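Filed under: Facilities > Walkthroughs > Parts Room & Bench Area

PARTS ROOM WALKTHROUGH, ZASTBRIDGE
Date: 16 Mar 2021
Walked by: Niloufar Bahrami
Along for the ride: Hooman Bagheri (has keys)
Result: passed with comments. The comments are below and I would like them read this time.

1. Door and aisle
Door closes by itself: YES
Aisle clear to full width: NO
Comment: A pallet of Pluvilon mailers has been living in the aisle since October. It has a coffee ring on it. Anything that has been set down long enough to get a coffee ring is furniture, and furniture needs a spot on the floor plan. Move it or draw it in.

2. Fire extinguisher
Present, pin in, gauge in the green: YES
Reachable without climbing: YES, after Hooman moved a stool
Comment: The stool is to stay moved.

3. Lighting
All fixtures working: NO
Comment: The one over the solvent cabinet flickers. Åsmund says it only does it when I'm in the room. Ticket 439 is open on this and has been open long enough that I know the number by heart.

4. Shelving
Anchored to wall: YES
Heavy stuff on lower shelves: MOSTLY
Comment: The box of shaft stock on the top shelf is labeled LIGHT. I lifted one end. Whoever wrote that label is either very strong or was describing the color. Bring it down to knee height and relabel.

5. Solvents and rags
Cabinet latched: YES
Rag can has lid, lid is on can: YES and NO, in that order
Comment: The lid was being used to hold washers. Washers have drawers. There are 13 of them, all marked, and I was here the day Nazanin marked them, so I'd like to see her effort respected.

6. Eye protection
Glasses at the door: YES
Glasses anybody would willingly wear: NO
Comment: Three pairs, all scratched to the point where you'd be safer with your eyes shut. Order new ones. Shirin has the Flisex catalog and strong feelings about which page.

7. Benches and mats
Mats flat, no curled corners: YES
Small parts contained: NO
Comment: Long one, sorry. The rule is that loose gears go on a tray or in a bin when you're done with them. A gear rolls. It has teeth and it still rolls, usually toward the one gap under the bench that a hand won't fit into. When one lands on the floor it becomes a small round thing for somebody carrying a box to step on. We had that last year with a bearing, and Åsmund still brings up his elbow.
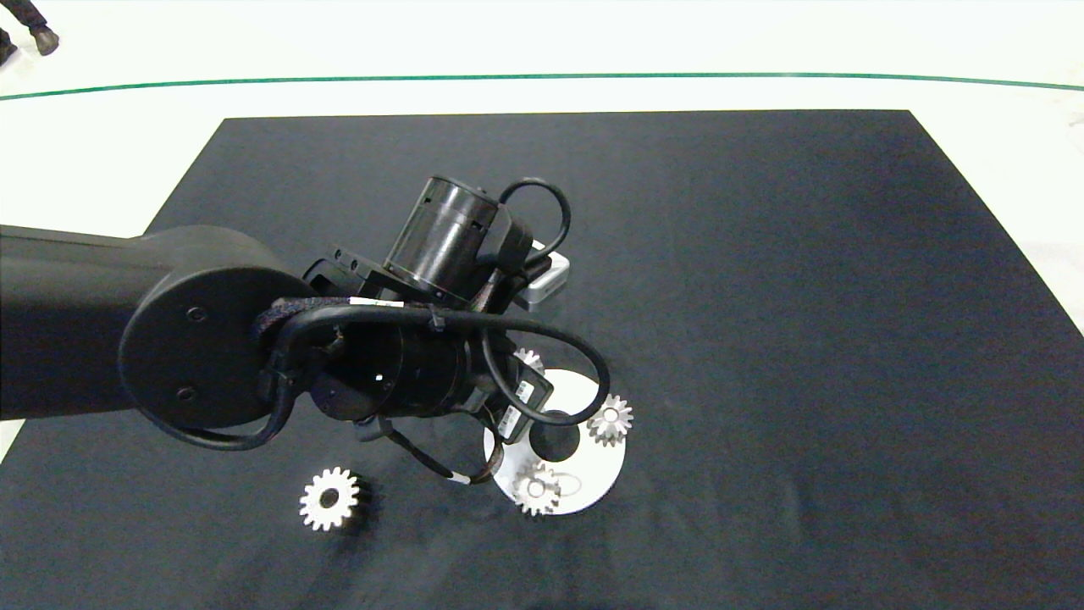

The other half of the gear problem is fingers. Pick them up by the outside or the face, and if a spur gear and a bevel gear are lying close together, lift one clear before you reach for the other. Deburred is a word on the purchase order. It has not always been true of the gears. Anything with a sharp edge on the teeth goes in the red bin for Rana to send back, and does not go back in the drawer for the next person to discover.

Action: a tray at every bench by the next walkthrough. A baking sheet from home is fine. It should be clean.

8. First aid kit
Sealed and in date: NO
Comment: Plenty of eye wash. No bandages in any size a human finger could use. See item 7 for why I care. Refill request is 1579, please sign it.

9. Floor
Dry and swept: YES
Comment: Swept very recently, judging by the broom still warm in Hooman's hand. I'll take it.

Open items go to Nazanin. Items 3 and 8 are already in the system, so please don't enter them again to feel useful.

N.B. (the initials, and also the instruction)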